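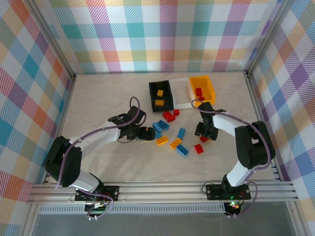
Free Developmental Screenings Now Offered at Three Jilarport Locations

2024-03-11
15 shares | 2 comments

The Rollau Family Center is pleased to announce that its free developmental screening program has been extended to the full Jilarport service area. Parents and guardians of any child between one month and five and a half years of age may now request a screening at the Center's main office, at the Prata Street branch, or at the Jilarport Public Health Annex. Families do not need a referral, and no proof of income is required.

The program began as a pilot at the main office, where it was open only to families already enrolled in home visiting. Over the past program year the Center served 2,408 children through all of its early childhood services, and many of their parents asked staff for a simple way to find out whether a child's development was on track. The expansion responds to those requests. It is supported by a two-year grant from the Cellix Fund for Families, which covers staff training, printed questionnaires, and interpreter services.

A developmental screening is a brief check of how a child is growing in five areas: communication, large movement, small movement, problem solving, and getting along with others. It is not a test, and a child cannot pass or fail it. The parent completes a questionnaire matched to the child's age, which takes 15 minutes in most cases, and then reviews the answers with a trained member of the Center's staff. Parents may fill out the questionnaire at home beforehand and are encouraged to try each activity with the child before marking an answer.

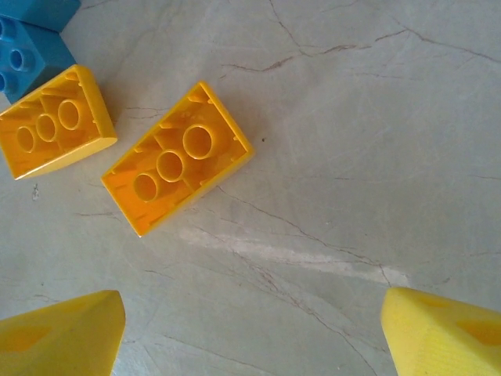
"Parents know their children best, and the questionnaire gives them a way to put what they know on paper," said Arnaldo Azevedo, director of early childhood services at the Center. "Most families leave with reassurance and a few ideas for play. When a child would benefit from extra support, we want that conversation to take place early, well before kindergarten registration."

When the results suggest that a child is developing as expected, the family receives a short written summary and a sheet of activities suited to the child's age. A reminder for the next screening is mailed six months later. When one or more areas fall below the expected range, staff will discuss the next steps with the parent during the same visit. These may include repeating the questionnaire after a period of practice at home, a visit with the child's doctor, or a referral for a full evaluation. A referral is made only with the written consent of a parent or legal guardian. The Center does not share results with schools, child care providers, or medical offices unless the family has asked it to do so.
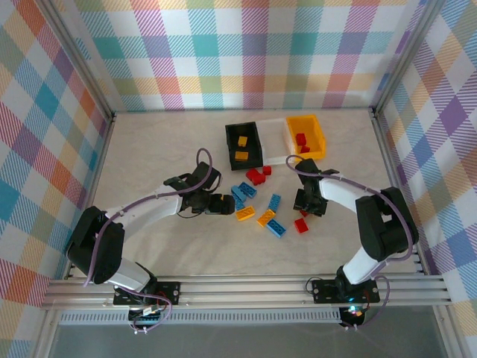

The activity sheets have been rewritten for the expansion and are available in English, Spanish, and Portuguese. Each one lists games that use things most households already own, and each notes the area of development that the game supports. The sheet for three-year-olds, for example, includes a sorting game. Small storage bins set side by side and a handful of toy building bricks are enough to begin, with yellow bricks going into one bin and red bricks into another. The bins can be any color — a yellow bin holding red bricks, as shown, makes the game a little harder and is best saved for a child who already names colors with confidence. Adults are asked to let the child set the pace, to name each color aloud, and to stop when interest fades. Bricks and other small pieces should be kept away from children under three and from younger siblings who still put objects in their mouths.

Additional sheets cover stacking, pouring, simple puzzles, rhymes, and outdoor movement. Printed copies may be picked up at the front desk of any of the three locations, whether or not a screening has been scheduled. Child care providers and preschool teachers may request copies in quantity by contacting the main office.

How to Schedule

Appointments are available on weekday mornings at all three locations. Evening appointments are offered twice a month at the main office. Families may schedule by telephone or in person, and should be prepared to give the child's date of birth, the language spoken most often at home, and, for children under two, the number of weeks the child was born before the due date, if any. That last item matters because the questionnaire is selected according to an adjusted age.

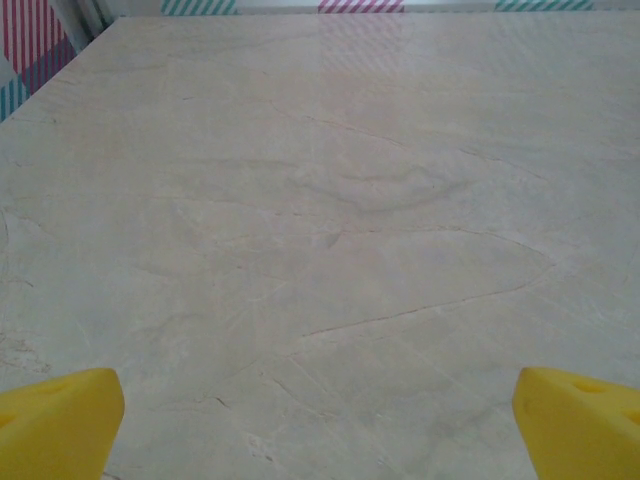 Interpreters can be arranged at no cost with three business days' notice. Parents who are unable to travel may ask for a telephone review, in which case the questionnaire is mailed to the home with a return envelope. Siblings are welcome at appointments, although the Center is not able to provide separate supervision for them during the visit.

Child care centers and family child care homes that would like to host a screening day for enrolled families may apply beginning in September. Host sites must provide a quiet room with a table and seating for adults, and must distribute consent forms in advance. Staff from the Center will bring all other materials.

Questions about the program may be directed to the Early Childhood Services desk at the Rollau Family Center main office during regular business hours.

Share this item
2 comments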